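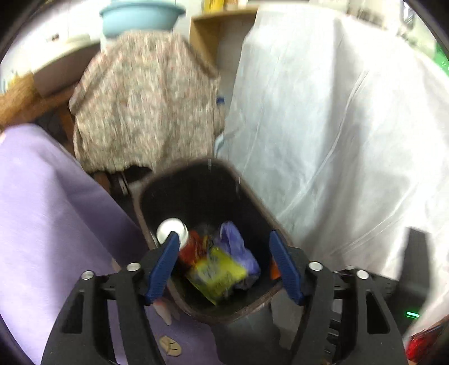
Tordale Quilt Guild, Scrap & String Group

7 January 2020

1/ New year, new thread! I've been asked to write up our string quilting month for those of you who couldn't make the meetings, so settle in, I have a lot to say and most of it is about tiny bits of fabric.

2/ If you've never done string piecing: you take the long skinny leftovers you'd normally sweep off the table and sew them side by side onto a square of thin paper (or old muslin) until it's covered. Trim it square. Done. That's a block!

3/ I made my first one in March and I have not been normal since. I used to feel bad about a strip under an inch. Now I iron them. I have a drawer.

4/ Our group quilt needs 82 blocks. That's the center plus the pieced border Odette Bouvier drew up on graph paper, and it is gorgeous, wait till you see how the diagonals meet at the corners.

5/ Block size is 8 1/2 inches unfinished. Please please measure after you trim and before you pull off the paper. Bias edges stretch if you so much as look at them (ask me about the blue one).

6/ Colors: anything goes, but start every block with a cream strip down the middle, corner to corner. When the blocks go together those cream strips make the big diamonds. It's the only rule and it does all the work.

7/ Paper talk. Phone book pages are still my favorite. They tear like a dream. Newsprint leaves gray on the light fabrics. Rania Alaoui swears by the cheap doctor's office exam table roll and brought enough for everybody, thank you Rania!!

8/ Stitch length: go short. I set mine at 1.5 so the paper comes away without pulling the seams. Old needle is fine, paper will dull a new one in an afternoon anyway.

9/ Thread question from the comments last week: use up your odd bobbins! Gray, tan, that weird peach you bought for one dress. It's all getting hidden.

10/ Press every strip as you go. I know. I used to finger press and tell myself it was the same. Then I lined up a pressed block next to a lazy one and the lazy one was a quarter inch short on one side.

11/ What to do with the really small crumbs, the ones too short even for a corner? We stuff pet beds with them. Cotton and batting only, snip out anything with a pin in it, and please check twice for pins.

12/ Somebody asked how long a block takes. First one, most of an evening, with a snack. Now I can do 4 while a movie is on, and I still couldn't tell you how the movie ended.

13/ Layout day is in the Treltidlow library meeting room, the one with the long tables. Bring your finished blocks, a lint roller, and socks you don't mind kneeling in. We put everything on the floor and then argue happily for two hours.

14/ Backing is going to be a wide dark green. Odette found it on the sale shelf and there's enough for the binding too, cut at 2 1/4.

15/ Still short on reds and oranges! If your stash has any, even ugly ones, especially ugly ones, drop a bag with me or Rania before layout day. Okay, back to my drawer.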